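Basket and shelf, teleop notes
13th November

The task is a one-line instruction: hold the basket in one hand, work the shelf with the other. I have been driving it by remote control for most of this month and the logs are finally clean enough to be worth writing up.

Retargeting is done in Witano, which takes my wrist poses and solves for the arms only. Legs and waist are left to the balance controller. I send it a base velocity with a foot pedal and otherwise stay out of its way. The overhead tether stays on for every run.

Fixed view is from behind and to one side. I drive from that view plus the head stream, and the head stream is the one I trust for depth. 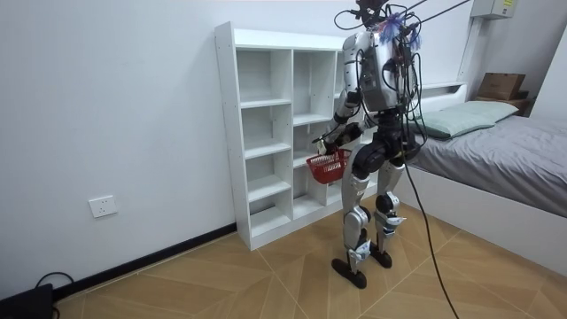

Basket at hip height, shelf empty.

The basket caused more trouble than I had planned for. A handle gives the hand one axis to pivot on, so the load swings whenever the base steps. My first demonstrations had me correcting the swing by hand, and the policy learned the correction as if it were part of the task. It would stand still and wag its wrist. I threw out 16 episodes and started again with a rule: once the handle is gripped, the basket wrist target is locked in the torso frame until the other arm is finished. The swing damps by itself if you wait 2 seconds.

Latency from my wrist to the robot's is 80 ms on the wired link. That is fine for carrying and marginal for fingers. Jae-in Woo suggested mapping all the fingers to a single close command for the free hand and opening them wider than looks sensible on approach. I lost some finesse and stopped clipping the shelf dividers.

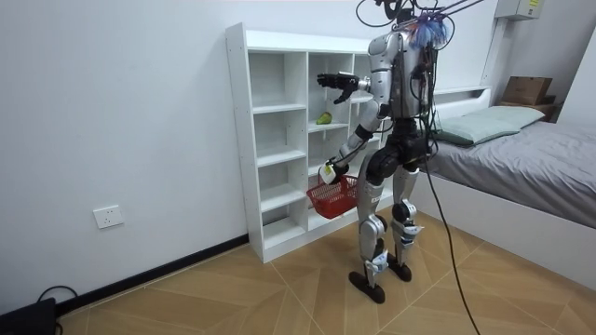

Free hand open, just above the pear's shelf.

Approach height matters. Coming in level with the shelf, the forearm blocks the head stream at the worst moment. Coming in from one cubby higher keeps the fruit in view for longer, and the descent is short enough that I can do it at a steady speed. Steady speed is what I care about in the data. Any pause while I think gets recorded too, and the Garnow trainer has no way of telling hesitation from intent. I now rehearse each reach once with recording off.

Current settings, for my own reference: arm gain unchanged, base velocity limit halved, recording at the default rate, 12 episodes per sitting before my own wrists get sloppy.

Still to do: vary the starting stance, and try the lower shelves, where the knees have to bend further and the basket gets close to the floor. I will rerun the locked wrist test in January once the new Witano build is out.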